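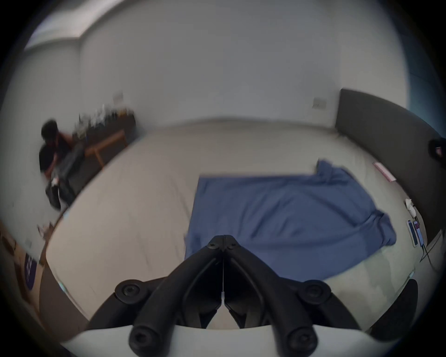
Hala Akl wrote:
Oh, I love a blue blanket on white! Please don't tuck it in. I quit tucking mine last December and I sleep so much better – my feet can finally go wherever they want.

Katia Martinelli wrote:
No no no, tuck the bottom at least! I do the foot end only, sides hanging free, and it takes me 15 seconds in the morning. A blanket with no anchor ends up on the floor by 3 a.m. (mine did, every single night).

Nizar Jaber wrote:
Original poster here, thanks both! So the blanket stays, that part's settled. What I really want to sort out is the headboard side. Phones and cables end up on the mattress next to the dark gray headboard, and every time I make the bed I have to move the whole pile. What do you all do?

Suha Smadi wrote:
Fabric pocket that slides under the mattress! I got the Hikach one and it's been great, two phones fit and the cords run down behind. Best little thing I bought for the bedroom this year.

Katia Martinelli wrote:
I had that same pocket and the cords kept pulling it crooked. A skinny shelf is so much nicer, and you get room for a glass of water too.

Suha Smadi wrote:
Did you push it all the way in? Mine goes in a good hand's width and hasn't budged. But okay, the water glass is a fair point :)

Qusai Abou Jaoude wrote:
Or charge in the hallway! I know, I know, everybody groans. I did it for the alarm clock excuse and now making the bed is one big happy shake of the blanket and I'm done.

Hala Akl wrote:
Groaning over here, Qusai. I read on my phone at night and I'm not giving that up!

Nizar Jaber wrote:
Same, Hala. Going to try the pocket first and measure for a shelf if it goes crooked on me. Foot end tucked tonight, sides loose – I'll let you know where the blanket is in the morning!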